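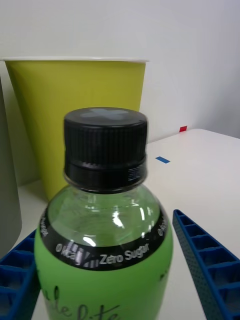 Slide 1. Zero Sugar, 0 kcal, and a paper cup.

Last updated: May

Speaker notes: What the front of the bottle is for

Leave the slide up while people sit down. Don't talk over it. Start when the door closes.

Good morning. I want to spend our time on a few words you have all read so often that you've stopped reading them. The big white letters in the middle say "Zero Sugar." The smaller ones say "0 kcal," and then the band goes round the curve and says "0 kcal" again. Ask the room: how many of you needed to be told twice? Wait for hands. Move on even if there are none.

My complaint is a small one. I don't think the label is lying. I have no reason to think so and I haven't tested the drink. My complaint is that "zero" does a lot of work in the store that it was never hired to do. It tells you what was left out. People hear it as a report on what's in there.

(Slow down here, I rushed this at Solardale.)

We ran a little exercise at Ravari last spring. 165 people looked at a cold drinks shelf for as long as they liked, then sat down and told us what they remembered. 117 of them remembered the word "zero" on at least one bottle. 46 could name anything from an ingredients list. I wouldn't hang a law on that. They were people who had agreed to stand in a store for a free sandwich, and we only asked once. But I'd be surprised if you did much better, and I know I didn't.

Point back at the slide. Look at the colors. Black band, white words, then bright lime green under it. Black and white for the claim, so you read that first. Green for the body. Somebody will tell you green means fresh, or natural, or healthy. I've sat through that talk. Green also means lime, and traffic lights, and the felt on a pool table. When a designer tells you a color "says" something, ask who it said it to, and when.

The handwriting style lettering near the bottom is the same kind of thing. A script font makes you think of a person with a pen. It's a font. I like script fonts, I have one on my own business card, and I didn't write those by hand either.

Now the cup. The paper one behind the bottle, yellow-green with the thin white rim. If you stand a bottle next to a cup in nearly its own color, the two look like they belong together. I have no idea if anyone chose that. I bring it up because the last time I gave this talk a man in the second row said the cup made the drink look lighter, and half the room nodded. Nodding isn't evidence. We could have tested it and we didn't, so please don't quote it.

SLIDE 2 (serving sizes table)

Serving sizes. Read out the first row only, they can read the rest.

When you look at a number on the front, go find the same number on the back and see what amount it goes with. Per bottle, per 100, per serving of 200 milliliters. With a zero it makes less difference, and that's one reason a zero is such a comfortable thing to print big. With anything above zero the serving is where the trouble usually hides.

Chiriac made this point about cereal and got a lot of angry letters. I still think the point was right, though the chart was awful.

SLIDE 3 (blank)

Things I'm unsure of, say them out loud:
- If people who pick the zero drink then eat more at lunch. I've heard it said with great confidence in both directions.
- If a plainer label would change what anybody buys. The Cideo trial had plain wrappers and sales went up, probably from curiosity.
- If any of this matters to someone who is just thirsty.

Expect the sweetener question. Answer: I'm not a chemist, it's a fair question, and it's a different talk. Don't get pulled in. Last time it ate the whole discussion.

Then hand out the blank labels and the markers. Ten minutes. Ask each table to write the front of a bottle of plain tap water, and read the worst one aloud first.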